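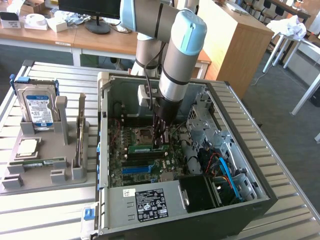
The Pascu Collection of Protest Song and Public Speech, Institutional Edition

The Pascu Collection brings together 3510 recordings of songs, speeches, street interviews, and local radio programs from the antiwar and civil liberties movements. It is published by Nolbridge for libraries, colleges, and public museums. The recordings were selected and annotated by Margareta Pîrvu, who also wrote the introduction to the printed guide.

Contents of the edition

The complete set, catalog code Imlow 6
Printed guide, 200 pages, with song texts where permission has been granted
Name, place, and subject indexes
Master and backup copies on 2 internal SATA drives
License for use on up to six listening stations

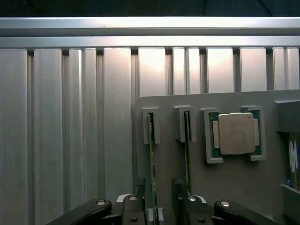 Each recording is listed with its speaker or performer, the occasion, and the name of the original holder. Where a speech survives in more than one version, the fullest version is given first and the others follow it. Crowd noise, announcements, and interruptions from the floor have been kept. Recordings that contain threats or abusive language are marked in the index so that teachers may review them before class.

The collection takes no position on the causes it documents. Statements by public officials and by opponents of the demonstrations are included alongside those of the demonstrators, and a separate section covers permit hearings and court testimony.

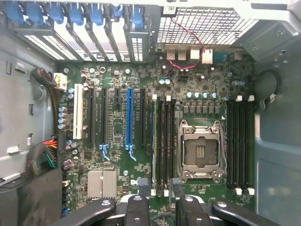
Readers may search by performer, town, movement, or subject. The Dander catalog software is included and does not need an Internet connection. Patrons may listen on site and take notes freely. Copying of whole recordings requires written consent from Nolbridge.

Installation 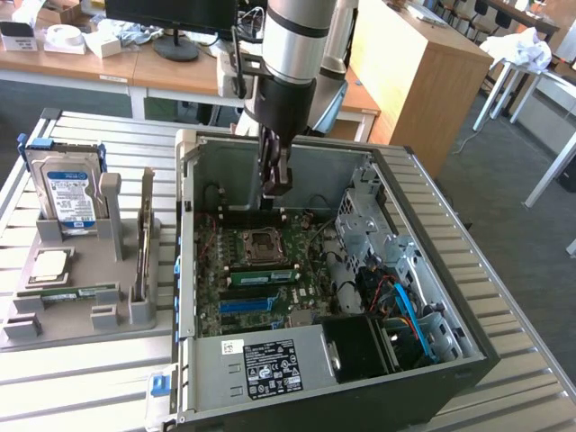 The collection is delivered ready to play and may be placed in any desktop tower with two free drive bays. Institutions are asked to have the work done by their own technical staff. The tower should be laid on its side and opened before the drives are fitted. In the computer shown, the bays are held in a gray metal cage on the right, and a blue SATA cable curves down through it. The master copy should be connected first.

Ordering

Orders are accepted from institutions only. Requests received by noon on Wednesday are processed the same week. The next supplement will be issued in February and is included in the purchase price.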